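4.2 Where the laundry waits

We had expected, when we drew up the interview guide, that people would want to talk about washing machines. They did not, or at least not for long. What they wanted to talk about was the time in between, when a shirt or a towel has been worn or used but has not yet been declared dirty, or when it is clean and has not yet been put away. Wenche Sæther, who carried out most of the home visits in Sastholm, noticed this on her second day and wrote in her field notes that "everyone has a chair." By this she meant the bedroom chair on which half-worn clothes collect, and she was very nearly right. Of the 60 households that took part, only 2 told us that they had no such place at all, and in one of those a teenage son disagreed with his mother from the next room.

The diaries bear this out. Over the ten days of the study our households wrote down 189 occasions on which a piece of cloth was set aside without being either washed or put away. We believe the true figure to be a good deal higher, for people are forgetful about small things, and several of our diary keepers told us cheerfully that they had filled in the weekend on Monday morning over coffee. Still, the entries are a pleasure to read. One retired baker kept a separate line for dish towels, which she sorted in her mind into "glasses," "hands" and "floor soon," and a towel could move down this ladder but never up it. A young couple wrote nothing for a whole week and then filled two pages on the subject of one sweater.

The resting places themselves were of many kinds. There were chairs, of course, and banisters, and the handles of oven doors, and in the older houses near the harbor there was often a hook behind the kitchen door that had been there longer than the family. But the most common answer after the chair was a bin or basket of some sort, kept within reach and given no name. People called it "the thing" or "that one," and pointed. Such containers had seldom been bought for the purpose. They had held toys, or apples, or Christmas lights, and had drifted into their present work by being empty at the right moment.

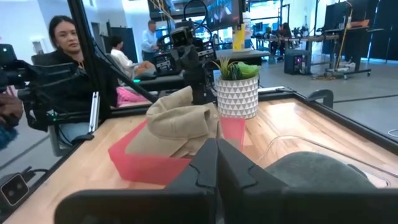 Figure 3. Cloth in an open plastic bin on a tabletop, with a potted succulent behind.

What interests us about the open bin is how little it asks of anybody. A drawer wants a folded thing, and a hamper passes judgment, because whatever goes into it has been called dirty and will be treated so. The bin makes neither demand. Cloth may be dropped into it in a heap, or left hanging over the side, and the question of what it is can be put off until somebody needs it. Several people told us that this was a relief at the end of a long day, and we have no reason to doubt them — one of the present authors went home and looked at her own hallway with new eyes.

It would be a mistake, though, to think of these places as simply untidy. In the follow-up talks in July we asked people to tell us the rules, and rules there were, even in homes where the first answer was a laugh. Things worn next to the skin did not go with things worn over them. A guest's towel was never mixed with the family's. In the Trekel apartments, where the kitchens are small and the table does duty for meals, homework and mending, the bin was lifted down to the floor before supper, and children as young as six could tell us so. Roughly half of the people we spoke to had learned such rules from a mother or grandmother, and a fair number had married into a different set and were still working out the terms.

We return to these family differences in Section 5, where the washing itself is taken up. For the moment we would only ask the reader to keep in mind that the number of loads a household washes in a week, the figure on which most earlier work depends, is settled to a large degree in these waiting places, before any machine is opened.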